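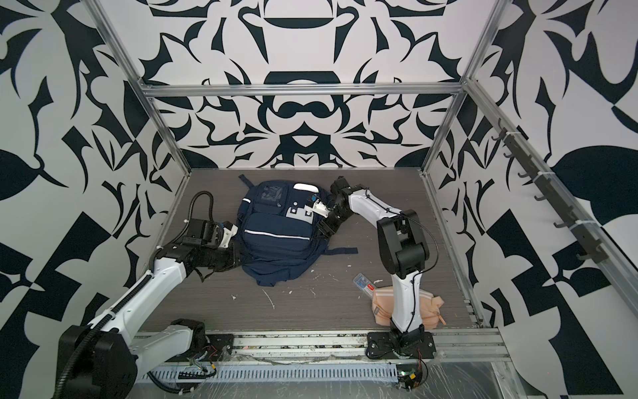
Speaker notes – "The arm that did not know it was pulling"
Reading time: 4 min

We use cookies to remember your settings. By staying on this page you accept them.

Good morning. I will speak slowly, and please stop me if a word is not clear. My subject is one fault in a two-arm cell at Taleden. The task was packing a school bag: backpack, books, pencil case, pouch.

(Wait for the room to settle. Next slide.)

The fault came in run 126. The left arm was holding the side of the bag and the right arm was putting a book inside. A strap had gone around the left wrist, between the gripper and the cable loop. The left arm had the order to go home. It went home, and the bag went with it. The right arm was still inside the bag.

The controller stopped both arms after 4 seconds. This is a long time. In those seconds the right wrist turned further than it should, and one connector was pulled out of its place. No person was hurt. The door was closed, as the rule says.

(Do not hurry here. People like to ask about the door. Say that the lock was tested in December and the test is in the handout.)

Why did it take so long? Each arm has its own force limit. The bag is soft, so the force grows slowly, and each arm alone saw a value which it considered normal. The sum was not normal, but no part of the software was looking at the sum. Our monitor, which we call Humunau, was reading the two arms as two separate machines.

I should also say that we had a warning before. In run 132 of the earlier series there was a short pull of the same kind, and the operator wrote "strap again" in the log. I read this line and I did not open a ticket. I want to leave this in the talk, even if it is not comfortable for me.

(Next slide. The work with all the items out. Let them look.)
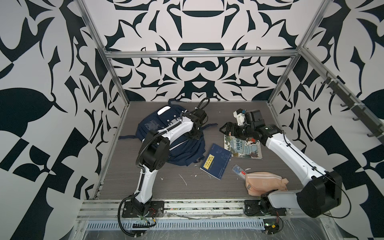 Elsie Maihi asked me, when I gave a first version of this talk, whether it would not be simpler to tie the straps and finish the story. She said that a tied strap costs nothing and a new monitor costs weeks.

My answer to her was yes for the first day, and we did tie them. But the task is to handle a bag as people leave it, and a bag with tied straps is a different task. Also the strap is only one soft thing. A sleeve or a long handle can do the same.

What we changed:
– The "go home" order now waits until the other arm reports that it is free.
– Humunau compares both wrists and stops the two arms together.
– The stop comes in 200 milliseconds. We measured it with the old bag.
– The word "again" in an operator log opens a ticket by itself. (People laugh here. It is a real rule.)

What we did not solve: if the strap is loose around the wrist and nothing pulls, we do not detect it. Bovidon offered us a camera check for this, and we are still comparing it with a simple guard over the cable loop. Ticona, the older cell, does not have any of these changes yet, so it runs at low speed and with one arm only.

(If there is time, show the force curves. If not, go directly to questions. The curves are also at the end of the handout, with the left arm first.)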